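Drinks fridge attendant, casual
Susix Catering, Figueroa Street site

Susix Catering looks after meeting rooms and break areas in shared office buildings. We need a casual attendant to keep the drinks fridges stocked and tidy at our Figueroa Street site. The job is 14 hours a week, spread over mornings, and runs through to the end of December with a chance of more work after that.

What you will do
Bring bottled drinks up from the storeroom and load the fridges, older stock to the front.
Stand bottles upright with labels facing out.
Wipe shelves, doors and door seals.
Clear tables and put chairs back where they belong.
Fill in the stock sheet and tell the supervisor what is running low.

What we are looking for
You can lift a full carton and be on your feet for a whole shift. Experience in a shop, café or canteen is useful but we will train you. You need to be able to read use-by dates and write a short note in English. Most of the bottles are soft drink, with some juice and water.

Uniform shirts are supplied. Wear closed shoes. 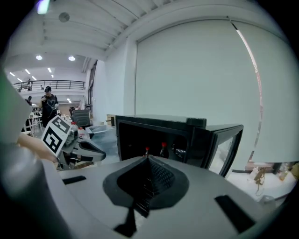
Do I need my own car?
The storeroom is in the same building as the fridges, so you only need to get yourself to work. Bike parking is on the ground floor.

To apply, send a résumé and the names of two referees to Damián Montecinos, site supervisor, by 20 September 2023. Please say which mornings you can work.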